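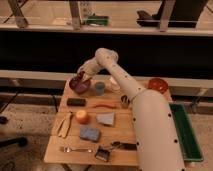 Week six of the Hurnham evening robotics class, and the project has a name. We are Team Lonar. The other team is Team Skurari. Both names were picked by people who wanted to go home.

---

The assignment is called "clear the table", which sounds like something a parent shouts up the stairs. You say what you want picked up, the arm picks it up. Marks for the right thing, fewer marks for the wrong thing, no marks for shouting.

---

I joined because I thought I'd be building a robot. So far I have mostly been labelling. Our half of the training set is 1,461 attempts and I have personally typed "fork" more often than any adult should.

---

The hard one is anything standing in a bowl. A ball on bare wood has a decent outline. A thin brown handle poking out of a dark purple bowl is a line with a grudge - get the angle slightly off and you've moved the bowl.

---

Our tutor's rule is that the table has to look like a kitchen drawer had an argument. Tongs, sponge, brush, a carrot-shaped thing. If you line everything up neatly, the model learns neatness and then falls to bits in front of real people.

---

Current score on the bowl task: 8 clean grasps in a row on Monday, then none for the rest of the session. Same code. Same table. I've started being polite to it.

---

Team Skurari have 385 fewer attempts than we do and a better success rate. They say it's because they threw out their bad ones. We kept ours for sentimental reasons.

---

The Devadiga Cup is in July. It's a grand title for two teams and a plate of biscuits, but there is a real cup, and I want it.

---

Target before then is 2,000 attempts, labelled and checked. I've put myself down for the cutlery again. If anyone local can tell a spoon from a fork and has a free evening, we have a spare chair and a very long spreadsheet.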